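About Us

Grevcombe Community Kitchen School

We started out teaching bread in a rented hall in Bermont, with 2 ovens that never agreed on the temperature. The smell got down the street before our flyers did, and by the end of that first winter we had a waiting list! These days we run classes all year from our own kitchen on Koech Street, and we still get a bit giddy when a good loaf comes out.

Most of what we teach is everyday cooking: soups, flatbreads, dumplings, a proper roast, what to do with a glut of zucchini. Classes are small, and you'll be cooking from the first few minutes (aprons are on the hooks by the door, help yourself).
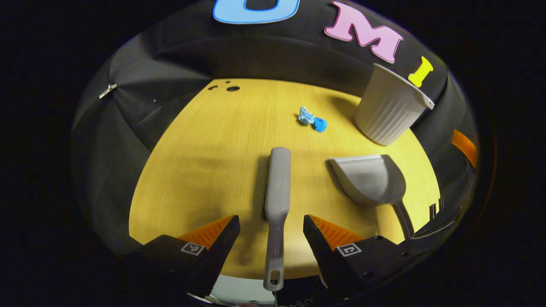
Our pantry program began in February and it's the thing we're proudest of. Families pay $27 a term, and that covers a weekly evening class plus a bag of staples to take home. Last year we packed 688 bags, with flour from the Drukoda mill, our favourite neighbours.

We also run school holiday sessions for kids aged eight and up. They're loud, floury and great fun.

No experience needed for anything on the calendar. Come and have a look around, the kettle goes on at 9 am.

Find us at 77 Koech Street, Bermont. Parking is behind the building, off the laneway.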